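Budget for a two-arm towel folding setup, what am I forgetting?

benchrat19
Posted Sunday
So I've got 3666 dollars left to spend before the money goes away and I want a second pair of arms for the cloth work. Arnik quoted me for the pair with grippers, and that eats nearly all of it. Is there anything I'm going to kick myself over in a month?

Kekeli Addo
Spare fingers! And cables. I budget 15 percent for stuff that wears out and I still run over every time. Cloth is gentle but the tabletop isn't, and your fingers are going to be poking at it all day long.

shemweta_fan
I'd skip Arnik and look at used Rivness arms. You'd have enough left for a decent table and lights.

benchrat19
Used scares me a little. Who do I call when a wrist motor quits?

shemweta_fan
Who do you call now? I emailed Arnik in February and I'm still waiting, lol.

Kekeli Addo
Mine wrote back in 5 days, so it depends who you get. I wouldn't go used on both sides. If one arm is sloppier than the other you'll spend your evenings chasing it.

looseseam
Please put cable sleeves on the list (Skuser sells them by the yard, cheap). My wrist bundle kept dragging over the fabric and I lost a whole afternoon to it. Same kind of job as yours:

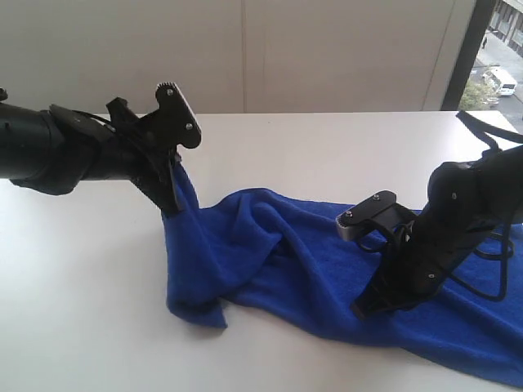 Blue towel, left gripper pinching a corner, right one pressing down. Look at the cables by the right wrist.

benchrat19
Oh wow, yeah, they're lying right on the towel. OK, sleeves are in.

shemweta_fan
Zip ties cost next to nothing. Just saying.

looseseam
Tried them, too stiff at the wrist for me. Get the sleeves, and order extra towels while you're at it.

benchrat19
Going to ask Arnik for a price without the extended warranty and put the difference into fingers. Will post the list when I have it.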